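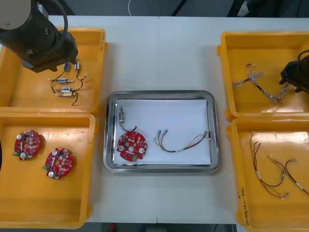
Un moteur au repos devrait tirer moins de courant qu'un moteur qui travaille, m'a-t-on objecté dès la première séance, et donc un moteur bloqué, qui ne tourne pas, ne devrait presque rien consommer. L'objection est excellente, et je voudrais bien qu'on me la fasse tous les ans, car toute la séance tient dedans.

Cours > Électrotechnique élémentaire > Module Ellcombe > Séance 2 : le petit moteur à courant continu et ses fils

Chères étudiantes, chers étudiants, voici les notes promises, un peu plus bavardes que ce que j'ai dit au tableau (vous me connaissez). Gardez sous la main la fiche de la séance précédente, celle sur la loi d'Ohm, nous allons nous en servir tout de suite.

1. Ce qui se passe quand ça tourne

Le bobinage est un long fil de cuivre, donc une résistance, que nous appellerons R. Mais dès qu'il se déplace dans le champ des aimants, ce même bobinage produit une tension à lui, qui s'oppose à celle de l'alimentation. On la nomme force contre-électromotrice, on l'écrit E, et elle croît avec la vitesse :

U = E + R × I
E = k × oméga

Prenez le temps de lire ces lignes lentement. À l'arrêt, oméga est nul, E aussi, et il ne reste que R pour limiter le courant. Le moteur bloqué est donc celui qui consomme le plus, et comme il ne fournit aucun travail, tout part en chaleur dans le cuivre. À vide, au contraire, E rejoint presque U et le courant devient tout petit.

2. L'exercice fait ensemble

Nous avons pris le moteur Keane de la fiche, alimenté sous 6 V. À vide il atteint 3000 tours par minute, et rotor bloqué il absorbe 400 mA. La résistance vient sans effort : 6 divisé par 0,4, soit 15 ohms. Pour k, il faut d'abord convertir la vitesse, et c'est là que beaucoup de copies trébuchent – on multiplie par deux pi, on divise par soixante, et on trouve 314 radians par seconde. En négligeant le courant à vide, k vaut alors 0,019 V·s/rad.

Le couple au blocage est le produit k × I, donc 7,6 millinewtons-mètres. C'est peu, je vous l'accorde ! Mettez un réducteur derrière et vous gagnerez en couple ce que vous perdrez en vitesse, aux frottements près. Nous y reviendrons avec les engrenages du module Curnstead.

3. Les étincelles et le bruit

Un moteur à balais coupe et rétablit sans arrêt le courant dans ses bobines. Or une bobine n'aime pas du tout qu'on lui coupe le courant : elle répond par une surtension brève, et cette petite impulsion voyage volontiers le long des conducteurs. Si vous avez déjà entendu un vieux poste de radio grésiller au passage d'un sèche-cheveux, vous savez de quoi je parle. Un condensateur soudé tout près des bornes calme déjà bien les choses. Le reste dépend du câblage, dont les manuels parlent trop vite à mon goût.

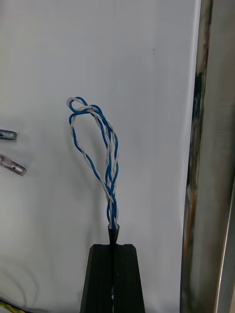
Pourquoi torsader un aller et un retour au lieu de les poser simplement côte à côte ?

Parce que deux fils parallèles forment une boucle, et qu'une boucle capte ou rayonne d'autant plus que sa surface est grande. En torsadant, on réduit cette surface et on inverse son sens à chaque demi-tour, si bien que les tensions induites par un champ voisin se compensent presque.

Retenez que l'aller et le retour d'un même circuit doivent voyager ensemble. Torsader entre eux deux fils pris dans des circuits différents rapproche ces circuits, et on fabrique alors un couplage dont on se serait bien passé. J'ai vu de très jolis faisceaux, réguliers comme des tresses, qui ne servaient à rien pour cette raison.

4. À préparer

Reprenez l'exercice avec une alimentation de 4,5 V, sans changer R ni k. Donnez la vitesse à vide, puis le courant et le couple au blocage. Tracez ensuite la droite du couple en fonction de la vitesse, à la main s'il vous plaît – on comprend mieux une pente qu'on a dessinée soi-même. Les copies sont à déposer dans le casier du bâtiment Trenthorpe avant midi.

Commentaires

Étudiant anonyme : Pour le couple au blocage, faut-il garder le k arrondi ou refaire le calcul complet ?
L'enseignant : Gardez l'arrondi, mais écrivez-le clairement sur la copie.

Lectrice de passage : Merci pour le passage sur la boucle, je torsadais par habitude depuis des années.

Étudiante anonyme : La correction de la fiche de janvier est-elle encore en ligne ? Le lien ne marche plus chez moi.

À lire aussi
Fiche de révision : la loi d'Ohm
Module Curnstead : réducteurs et engrenages
Choisir un condensateur d'antiparasitage
Salles de travaux pratiques, bâtiment Trenthorpe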